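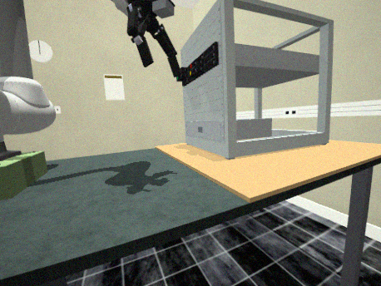 Trustmont, September

How a robot arm learns to press a button

Lots of people press buttons at work. At the Wandau factory in Trustmont, workers press them on machines that test parts. One person used to do it more than 400 times in a shift.

Now a robot arm is going to do some of that job. Before it starts, it has to practise, and it does this inside a computer. The picture comes from one of those practice rooms. The arm, the table and even the clock on the wall were all made by a computer program.

Why practise on a computer?

A real robot arm is heavy and costs a lot of money. If it pushes too hard, it can crack a panel or bend its own fingers. In the computer, you can start again straight away.

The arm has two black fingers, called a gripper. A gripper can pick things up, but it can also poke. One finger is very close to the control panel on the front of the grey cabinet. The buttons there are small and dark, and they sit in rows, so the robot has to be careful about where it puts its fingertip.

You can find a button without thinking much about it. A robot needs to work out how far away the panel is, which way it slopes and when to stop moving. Wandau's robot had 145 practice goes at its first button before the team let it try another one.

What happens to the people?

This is the question most workers asked first. Maxine Wihongi has worked on the test machines for 10 years. She used to stand at one machine and press start, wait, then press stop. By the end of a shift her wrist was sore.

Maxine still works at Wandau. She looks after three machines now and checks the parts that fail the test. She has also been on a course to learn how to set up the robot and how to stop it safely.

She likes having more to do. She does miss chatting to the person at the next machine, who has moved to the packing room. Some of the others did not want to change jobs, and they told the managers so. The managers agreed that everyone would get training in work time, with the same pay.

Will the robot do everything?

No. It can press the buttons it has practised on. If a part is stuck or a machine makes a strange noise, a person has to come and look. People also decide when the robot is ready to leave the computer and try the real thing - and they can send it back for more practice.

Words to know

Automation: using machines to do jobs that people used to do.

Gripper: the part at the end of a robot arm that holds or pushes things.

Simulation: a pretend version of a place or a job, made on a computer.

Shift: the hours a person works in one go.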